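Two arms, two grippers, one mat - notes for the lab talk
(20 min slot, leave time for questions, DON'T read these out)

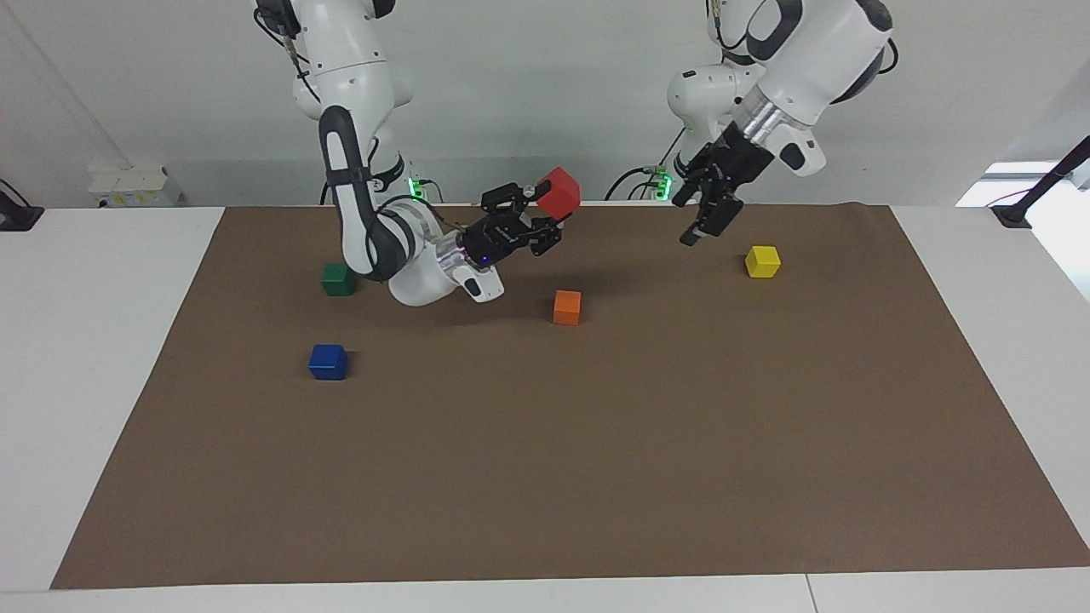
Start with why. We had two finger sets on order, Avena and Parri, and everybody had an opinion about which was better before either one came out of the box. So the whole talk is basically: we stopped arguing and ran it.

Say early - this is not a paper. It's one bench, one spring, small cubes. If someone wants to grip fruit or cable or bags, most of this won't carry over. Say it again at the end.

SETUP (keep short, they've all seen a bench)

Same two arms all the way through. Cubes in five colors, brown mat. The mat matters more than it sounds. Bare white table gave us glare and the detector lost the edges of the cubes. Brown mat fixed most of that in an afternoon. Cheapest thing we bought.

Window is still a problem. Right side goes bright in the morning and the yellow cube washes out first. We ended up running after 3 pm for anything we wanted to compare. If asked about blinds: yes, they're ordered, no, they haven't come.

Camera fixed, clamped, not on the wrist. We tried wrist. Nice close view right up until the fingers close and then you see fingers. Fixed view loses you some detail but you always know where everything is, and it doesn't need recalibrating every time somebody swaps a gripper. Ask the room who uses wrist only - want to hear about it.

THE TASK

Arm gets told a color. Picks that cube, lifts it clear, holds, puts it back down somewhere else on the mat. Other arm waits with gripper open. Then swap. That's it. Boring on purpose.

3443 picks logged in total. Pause here, people like a number. Then say right away that a lot of those are the early ones from April when we were still changing the closing force, so don't divide anything by it.

GRIPPERS

Avena fingers: stiff, narrow. Very good when the cube is square to the fingers. When it's rotated they catch a corner and the cube spins or gets pushed out. You can hear it, a little click. Play the clip if sound works, skip if not.

Parri fingers: softer pads, wider. Forgiving on rotation. But they drag. On release the cube comes up with one pad a tiny bit and then drops, so it lands off from where you wanted it. Picking looks great, placing looks sloppy. We only noticed becuase the next pick was starting from the wrong spot.

So - if you score only picks, Parri wins. Score the place too and it's a lot closer. Go slow on this bit, it's the main point of the talk.

Things that went wrong with pads:
- dust off the mat. Parri pads load up with it, grip gets slippery. Wipe them between runs.
- one pad peeled at the bottom corner, we glued it, glue made it stiff, threw out that whole set of runs
- Avena screws back out. Threadlock. Should have done it day one

CONTROLLERS

Two here as well. Waron, the one that came with the rig, and Ulto, which the group down the hall already ran. Same gripper, same cubes, swapped only the controller.

Waron is smooth and slow. Stops above the cube, sort of thinks, goes down. Ulto comes in on a curve, quicker, and with the stiff fingers it sometimes closed before it had finished settling. Add a short wait and it's fine, but then you've given back a good part of the speed. Someone will ask if we tuned Ulto properly. Fair. Probaly not as well as the people who wrote it would.

Both of them get awkward when the arms are near each other. Low wrist on one side, other arm wants a cube just behind it. Neither controller hit anything. Both of them froze up to 20 seconds trying to find a way round. We now park the waiting arm further back if the cube is near the middle. Crude, works.

Cable note: tie them along the upper links and leave slack at the base. We had one too tight and the arm would stop short on the far reach, spent 2 days blaming the controller for that. Tell this one, it gets a laugh.

WHAT WE'D DO AGAIN
Fixed camera. Mat. Changing one thing at a time, even when it's slow. Writing down which pads were on, every run, on paper next to the keyboard, since the log file didn't have a field for it until way too late.

WHAT WE WOULDN'T
Let people pick where the cubes go by hand. Everyone puts them where the arm likes them. You don't mean to. Positions come off a printed list now and the scores dropped the same day we started using it, both grippers.

Also wouldn't mix old pads and new pads in one table. Table on slide 3 is new pads only. Old version of the slides is still on the share, ignore it.

WHERE IT'S AT
Parri pads with the Waron controller is what's staying on for now. Not the fastest. Least babysitting. Avena fingers go back on when we start on the stacking task, where the place has to be tight.

Want to try next: cubes touching each other, and handing over from one arm to the other in the air. Handover is half written. Don't promise a date.

QUESTIONS I'll probably get
Why cubes - easy to see, easy to score, cheap to lose under the table
Suction? - no, didn't try it
Can we borrow the Avena set - yes, bring back the screws
Raw logs - ask me after, the folder names need explaining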